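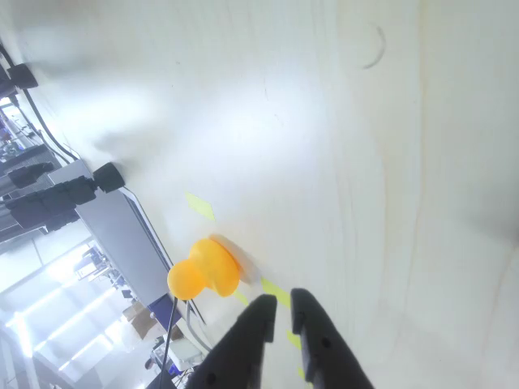 The bath toy is a small plaything meant to be used in or near water, usually by young children at washing time. Ducks, boats, fish and stacking cups are the best-known kinds, although almost anything that floats (and a good many things that don't) has been pressed into service over the years.

Early bath toys were often carved from wood or made of thin painted metal, and they tended to suffer for it, with swollen joints and spots of rust. Rubber was a kinder material for small hands, and soft plastics later made such toys cheap enough to turn up in nearly every home - and, as most parents will know, underfoot as well.

Many hollow toys have a small hole in the base, which lets them squirt or squeak. Water can sit inside for a long while, and mould may grow there, so it is a good idea to squeeze them out well and leave them somewhere airy to dry.

Collecting

Older bath toys have a modest but very fond following. The Wodgate Toy Museum keeps 382 of them, many given by the collector Qianru Tang, and puts a selection on show each February. Boats by the maker Hovetti are especially sought after, above all those that still have their paper labels.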